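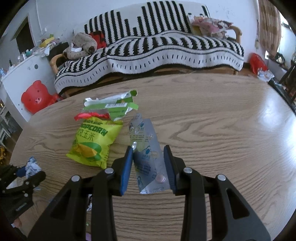 24 August 2018

Home from work by four and straight out to the garden, because the tomatoes will not wait for me anymore. I picked a whole colander and then had to go back for a second one! The Grodora seeds I started in May (the packet said "compact," ha) are now taller than I am and leaning on the neighbor's fence. I paid 2 dollars for that packet at the swap in Titham and I'd say I've had my money's worth.

Belmiro Azevedo came by after supper to look at the blight, or what I've been calling blight. He turned a few leaves over, sniffed, and told me it was only old age and I should quit fussing. Then he talked for 40 minutes about his uncle's beans. I do like him, but my feet were killing me.

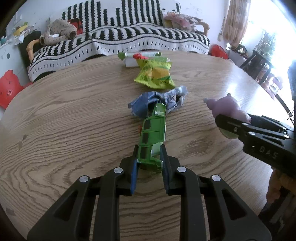
Anyway, he left me a jar of his pepper paste and I gave him a bag of the little yellow tomatoes, so we're even. He thinks I should enter the big red ones at the Skastham fair. I don't know — last year's winner looked like it had been polished, and mine have those brown scars up by the stem.

Tomorrow I want to pull the lettuce that bolted and get the kale in. Patrício promised to drop off some straw too, but he said that last week. Need twine, more jar lids, and something for the earwigs.

Home | Diary | Seed List | Recipes | Links

Last updated 58 minutes ago

Write to me through the contact page | Back to top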